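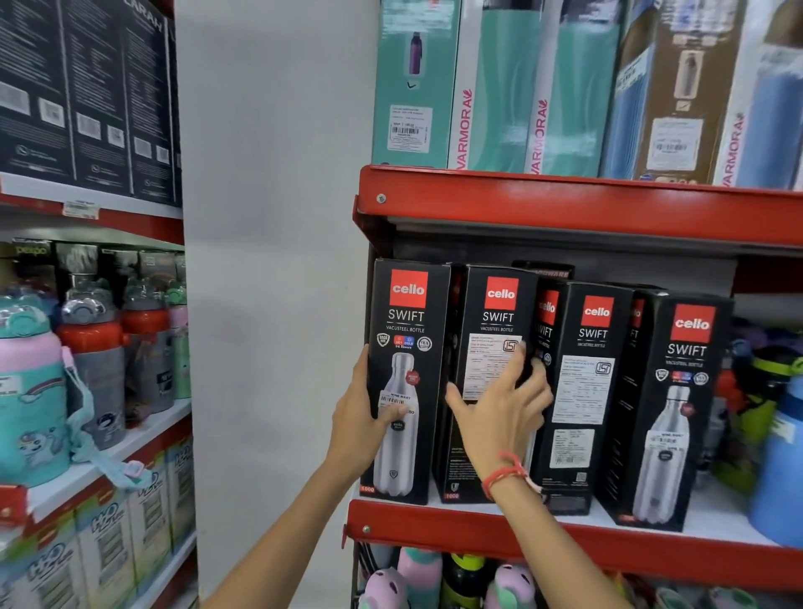
Housewares aisle, second stop

Our group got to the Nine Mart store after lunch on Oct 2, 2023, having spent the morning at the Chala warehouse. Soledad Quintero had set up both visits for the Morasus buying office, and the plan was to look at how drinkware is put out for sale once it leaves the stockroom.

The bottle section uses white shelves with a red metal front edge. Bottles sold in cartons stand upright side by side, and the loose plastic ones share the same shelf to the right. Kids' bottles are on the shelf below. The taller cartons, several of them Varmora, are one shelf up. On the next unit to the left there are dark grey Larah boxes.

I spent most of my time on the Cello Swift. It comes in a black carton with a red logo square near the top and "Vacusteel Bottle" under the name. The front has a photo of the steel bottle and a badge that reads "Hot Cold 24 Hours." The number 1000 is printed low on the carton. Another side has a white information label with the ISI mark, and the store puts its own barcode sticker on as well.

The cartons were not all turned the same way. With some you get the bottle photo, with others the label. Tiburcio Lozano, who looks after displays at Pokideck, said he would turn every one photo side out. I would leave one with the label showing. I read labels before I buy a bottle, and I don't like having to pull a box off the shelf to do it.

Black cartons next to the mint green and teal ones overhead are easy to pick out from down the aisle. Our own Cirnuvitz cartons are pale gray and would get lost there. I made a note to raise that with the packaging people.

We had six stores on the original list for September and got to none of them, so this visit had to do for the whole drinkware part of the report. Glass and storage jars will be covered separately. Parking is behind the building, and the entrance on that side is easier if you are bringing sample cases.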